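Chapter 3
Care of the Gripper Jaws

In the previous chapter we mounted the jaws on the Lusari hand-held gripper. Now we learn to keep them in good state. The pads do most of the work, and they are also the first part that becomes tired. In the workshop of Briltodberg, Maite Segura changes them after 2,000 grips — sooner, if the texture feels smooth under the finger.
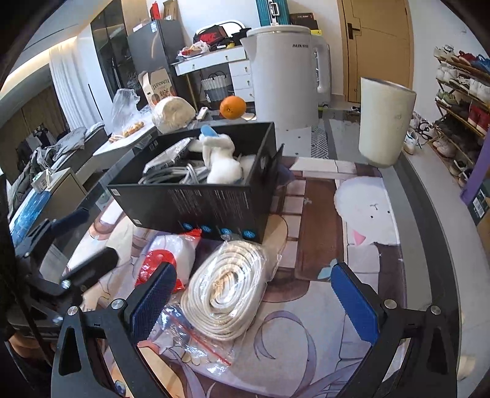 Before any cleaning, open the jaws completely and check that the pads face each other. Then try every screw by hand. A loose screw gives a small play in the arm, and the student often looks for the fault in the pad. Section 3.2 explains the change of pads, and Section 3.3 the adjustment of the closing force.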